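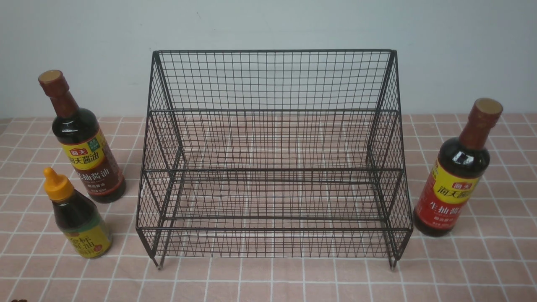 Wire rack and soy sauce on the checkered tablecloth.

Print this post | E-mail this post

The train chapter, and why Nustik has no hat any more
20 November 2019

With page 554 the train chapter of Endex is finished. I started it in January and I believed then that I would need until Easter. The chapter became longer because I let the characters talk on the roof of the train, which was never planned, and once they were talking I did not want to interrupt them.

Some of you have written to ask about the hat. Nustik wears his hat from the very first page, and in this chapter he loses it when the train goes into the tunnel, and he does not get it back. No, I did not forget to draw it. I have wanted to remove the hat for a long time. It has a wide brim, and a wide brim is a terrible thing when two persons must speak close to each other. Either the brim goes through the other one's forehead, or I must place them so far apart that they seem to be shouting. In the old Closter chapters you can see how I always put Nustik at the left side, leaning a little backwards. People thought it was his character, that he is suspicious of everybody. It was the brim.

Now I have another problem, namely that I must draw his hair. I never decided what his hair does. In the first three pages after the tunnel it changes the direction, and Jannik Lenz, who colours the pages with me, sent them back with a little arrow over each head and no other comment. I have corrected two of them. The third one I left, there is wind.

The roof fight

I am quite content with the roof fight, except for one panel. The colours of the evening sky go from orange to a kind of grey violet during the fight, so that the reader feels the time passing without a clock. This was Jannik's idea. I wanted to have night from the beginning, to save work.

The difficulty of a train is that it moves and the figures on it do not, or they move on it in the other direction. When Tiedemann runs toward the back of the train, he should still travel forward compared to the landscape, and the speed lines must show this. I drew them the wrong way for a whole page. It looked as if he was running so quickly that the world was going backwards, and it gave him a power he does not have. I noticed it only when I had already inked everything, and it took a weekend to repair.

The panel I do not like is the big one where Tiedemann jumps from one wagon to the next. His shadow falls on the wrong wagon. If the sun is behind the hills on the left, and it is, since we saw it two pages before, then the shadow must be on the right side and very long. I placed it directly under him as if it were noon, because a shadow under the feet tells you immediately that somebody is in the air. I tried the correct version also. It was correct and he looked like he was standing on a plank. So I kept the false one.

There are 14 panels on the page where the coupling breaks. This is too many, I know. My normal page has five or six. But I wanted each small piece of the mechanism to have its own moment, the pin, the chain, the hand, the pin again, and on a phone it reads well if you scroll slowly. On paper I think it will be hard to look at, and if there is ever a second book I will spread it over two pages.

About the talking

One reader was disappointed that Tiedemann and Nustik speak about their school in the middle of a chase. I understand this. In a film I would also find it strange. In a comic, however, the reader decides how long a sentence lasts, and I wanted a place where the two are alone and nobody from Closter can hear them. It is the first time that Tiedemann says he knew about the letter. If he says it in a room, Nustik can leave the room. On the roof he has to stay and listen to it.

I rewrote this conversation many times. My English is careful but it is slow, and my characters all had the tendency to speak like me. Tiedemann especially used no contractions at all for the first two years, and again some readers took this for characterization — a cold, formal man. Now I cannot change it, he would sound like his own cousin. So he says "I did not read it, I was told what was in it," and Nustik says "You're lying," and the difference between them is half intention and half my old school grammar.

What comes next

The next chapter plays in the harbour and has no vehicles, only boats that are tied. There will be a lot of rope. I have already made a page of practice drawings with nothing but knots and I am not happy with any of them. The woman with the grey coat, who was standing on the platform in the first page of the train chapter, comes back and gets a name. A few of you guessed who she is. One of you is right.

The update days stay the same until the holidays, then there will be a pause of two weeks, because I would like to have a few pages finished in advance for once. In the pause I will put up some of the sketches, also the bad shadow in both versions, so you can tell me which one you would have taken.

Related posts
Drawing rain when you have no patience for rain
The map of Closter, corrected
Old pages of Endex I would like to redo
Lettering by hand or with a font?

Text and drawings are by the author of this blog. Please ask before reposting. | Contact | Back to top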